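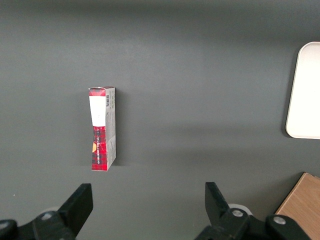
Apr 9, 2021

Small cartons, continued. Marlene Després wants a shortlist for the Zivetti sampler by the end of the week, so today was spent looking at other people's boxes and having opinions about them.

**Red tartan carton**

Best of the lot so far, and I say that as someone who does not own a kilt. The plaid does the work from across the room. The plain white area near the top of the front gives your eye a place to land, and it narrows slightly toward the bottom, a nice touch that somebody will have had to fight for.

Grumbles:

- Small white lettering running sideways down the lower front. I gave up reading it. If we have something to say on ours, we say it the right way up.
- Top edge is a bit crumpled where the board folds over and the white shows. Ask Vilent whether a heavier board would fix that or just cost more.
- Side panel is the usual wall of tiny type with the barcode up near the top. Fair enough, it has to go somewhere. Ours will have to fit two languages in the same space, so no smugness.

Likes: the little yellowish-gold seal on the front. Completely unnecessary. I want one.

**Standing up**

Tall and narrow on the short end looks smart on a grey bench. Whether it looks smart on a shelf beside a door that slams is another matter. Bench slam test tomorrow with our own blank, filled and empty. Last September's blank went over at the first slam and took the coffee with it, so coffee stays on the other bench.

**Our blank**

Cut another one from the Bach die line, 143 mm tall and 60 mm across the front. Tuck flap still too tight. Shaved it, now too loose. Next try splits the difference and I'll pretend that was the plan.

**Colour**

Sodum can print a plaid but want a minimum run of 4000, and they will not promise the pattern lines up around the corner. Marlene thinks customers won't notice. Marlene noticed on the last job in 7 seconds.

To do:

- [ ] flap, again
- [ ] board samples from Vilent
- [ ] mock up a plain label area, straight and tapered
- [ ] get a price on gold before anyone else falls for it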